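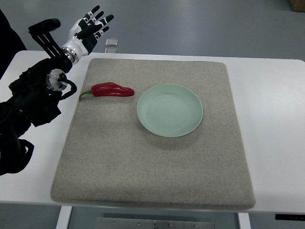 Leave the stem on until you're ready to cook, one reply said last night, or the cut end goes soft first. Good tip. I'd been snapping them off at the bench and wondering why mine never lasted the week.

2/ The chilli is a Zatis, a fat red one, grown from Jireš seed. I started 31 seeds on the laundry windowsill and most of them came up. The packet says medium heat. I'd call it mild until you get to the ribs.

3/ A few people asked about the plate. It's the pale mint green one I use for everything small: garlic, lime halves, the bits I've chopped too early. Low rim, so it's no good for anything with a sauce. Bought at Fasimico with a mate for it, and the mate's in the cupboard.

4/ The felt stays on the white table most of the time. Plates don't clatter on it and it saves the top from scratches. Don't chop on it. I take the chilli to a board for that.

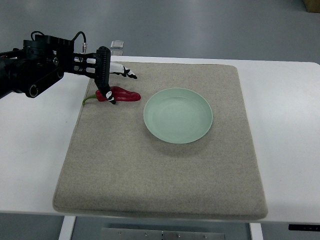

Ondirholm, January

5/ Recipe, as promised. 200 grams of chillies, stems off at the last minute. 2 cloves of garlic, 2 teaspoons of salt, enough white vinegar to cover. Simmer until the skins give, then blend.

6/ If the skin has started to wrinkle a bit I still use it for sauce. Soft spots or any fur around the stem, it goes in the compost.

7/ Wear gloves if you're doing a whole batch. For a single chilli I just wash my hands with dish soap, then wash them again.

8/ Sauce goes in the fridge in a clean jar. I'll put up the pickled version once I've worked out how much sugar it wants.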